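Tips > Wardrobe > Costume care

February 21, 2021, by Bhatia

Fans of the Pumetti films keep asking how the wardrobe team stops black knits fading. The studio swears by Wernix colour rinse. I doubt it. Cold water and a short spin did as much for mine.
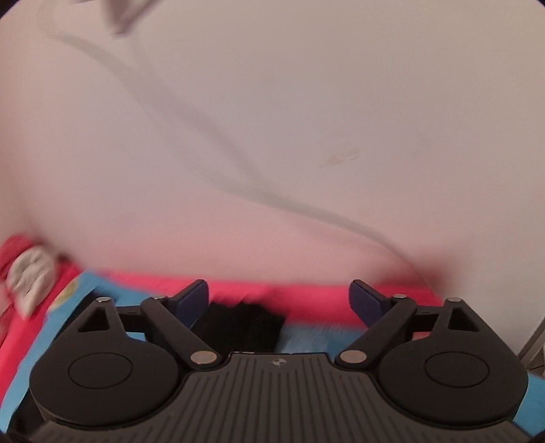
Pink-red cloth by a white wall

The replica jumpers sold at the Flanolstead screening cost 20 pounds, and the label says "as worn on set". Is it? Wash one alone first, inside out, and dry it flat.

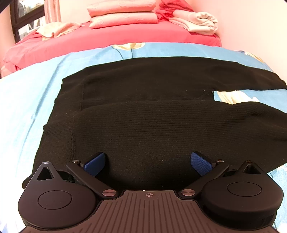
Black knit on a floral duvet

Skip the hanger.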